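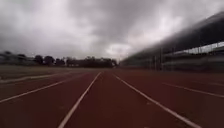
From: Agnes Cowie
To: workshop list
Subject: Re: lane follower, steering wobble at speed

Mirjam Cuypers wrote:
> I've read through your log and I don't think the motors are at fault.
> The left and right currents match to within what I'd expect from two
> used gearboxes. What looks odd to me is the steering output. It goes
> from one side to the other faster than the chassis can answer, and it
> gets worse the quicker you drive.
>
> Two questions. Are you still taking the lane centre from the bottom of
> the picture, or from further up? And what happens when it loses one of
> the two lines? On the Jivetti we held the last good value, and that
> was a mistake we took a whole winter to find.
>
> Also, please say which Swanson board you have. The older one drops
> packets when the battery sags.

Thanks, Mirjam. Answers in order, then what I've changed.

I was taking the centre from the bottom 40 rows. That was fine in the workshop corridor at Mokholm, where it never got above walking pace. On a running track it means the thing is steering on what's almost under its front wheels. By the time the correction gets through, it's past the point it was correcting for. I've moved the sample band up so it looks further ahead, and the gain now comes down as the wheel speed goes up.

You were right about the lost line as well. The code held the last good value with no time limit. The log has 1,771 entries for the long run and in 215 of them only one line was found. Most of those are bunched together, and they sit just where the wobble starts. If it lost a line halfway through a correction, it carried on turning until it found another one, and not always the right one. Twice it picked up the neighbouring lane and settled into that quite happily.
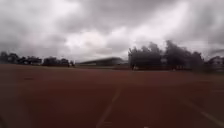

What it does now is keep a lane width from the last time it had both lines, and work out the centre from whichever line it still has. After 12 missed readings it cuts the throttle. If it has neither line it slows straight away. I haven't tested that last part outdoors, only with recorded frames on the bench.

The line finder itself needs more work. It looks for bright edges against the red, and a worn line under a grey sky doesn't give it much. I tried turning up the contrast and got a lot of false edges from the horizon, so everything above the far edge of the track is now masked off before it looks for anything. The mask is a fixed row at present. That won't do if the chassis pitches or leans, and it does both, so I'd like to take the tilt from the gyro and move the mask to suit.

Blur is the other thing. Exposure was on automatic. I've fixed it at a shorter time and will put up with a darker picture. I also moved the camera mount off the top plate and on to the lower rail with two rubber washers under it. The top plate rings like a tin lid when you tap it.

The board is the newer Swanson, bought in February. I checked for dropped packets anyway and found none on the short run and three on the long one, all at the end when the battery was low. The battery is the Grisico pack from the old mower project and it's past its best. If anyone has a better one I could borrow for an afternoon, I'd be glad of it.

Weight is up to 531 grams over the last version, nearly all of it the new bumper. I'm leaving that on until the stop code has had a proper outing.

Things I'd like help with:

Has anyone got the gyro on this board to give a steady reading with the motors running? Mine drifts as soon as they start.

Does it make sense to track the outer lane lines too, as a check on which lane it's in? It would be more work per frame and I don't know if there's room for it. The loop is already close to its limit.

Mirjam, did you end up filtering the lane centre or the steering command? I've got the filter on the command at the moment and it feels sluggish coming out of a correction. I can move it easily enough, but I'd sooner not change two things at once.

The changed code is in the shared folder under lane2, with the log from the long run next to it. The old version is still there if you want to compare them.

Agnes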